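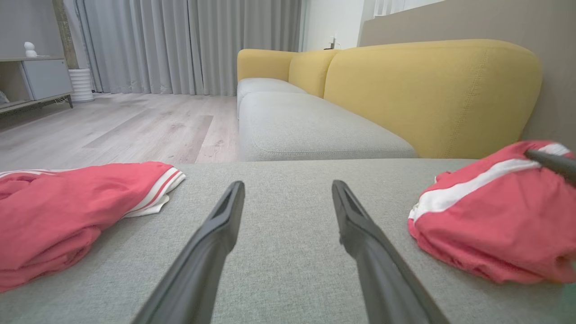 Call for participants: redrawing of district flags and arms as vector files

Last updated: August

Search this site Enter keywords Go

The Sekari Flag Archive holds 583 raster images of district and municipal flags from the Stititz and Makden regions. Most were scanned from printed registers and saved as PNG or GIF at low resolution. We are looking for contributors to redraw them as SVG files. Work is remote and paid per accepted file. The first batch covers 240 flags, all from Stititz.

What the work consists of

Each contributor receives a set of flags with the source scan, the text of the flag law or council decision where we have one, and the color values if the law gives them. You draw the flag from the written specification. The scan is used only where the text is silent. If text and scan disagree, the text wins and you record the difference in the file notes.

Automatic tracing is not accepted. Traced files carry hundreds of stray nodes and the edges of stripes are never straight. Stars, crosses and other regular figures must be constructed from coordinates, with the center and radius written in a comment in the file. Repeated charges are defined once and placed with a reference.

File requirements

The viewBox must match the legal proportions in whole units. No embedded bitmaps. No editor-specific data. Lettering is converted to paths. Colors are given as six-digit hex values and declared in one place. Plain striped flags should come in well under 100 KB, and in practice most are under two. Coats of arms may be larger, but anything over 100 KB goes back for simplification.

File names follow the pattern region, district, year of adoption, in lowercase with hyphens. An earlier version of a flag is a separate file and does not overwrite the current one.
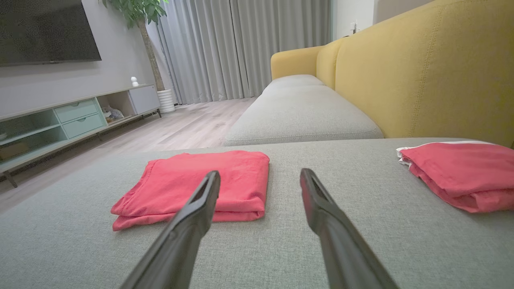

Review is done by two people who did not draw the file. They check proportions against the law, open the file in three different renderers and compare the results at small and large sizes. Expect at least one round of corrections on anything with a coat of arms. Corrections are entered in the file history with a short summary of what was changed. "Fixed" or "better version" is not a summary.

Who can apply

You need to be able to read and edit SVG source by hand. Knowledge of heraldry helps with the Makden batch, where the blazons are long and several contradict the printed plates. For Stititz it is not needed. Reading knowledge of the local languages is useful but translations are supplied. Any drawing software may be used as long as the output meets the requirements above.

Terms

Files are released into the public domain on acceptance, so do not submit drawings copied from another collection, whatever its license. Payment is made by Sengar Print Services at the end of the month in which a file is accepted. There is one rate for flags and a higher one for arms, and both are stated in the contributor agreement. Rejected files are not paid but may be resubmitted once.

How to apply

Send two SVG files you drew yourself, of any subject, and the source you worked from for each. Compressed files (.svgz) will not be opened. Please also state how many flags you can take per month. Applicants who pass receive one test flag with a fly-side emblem, paid at the normal rate if accepted. Applications for the first batch close at the end of August.

Shares 3 Comments 0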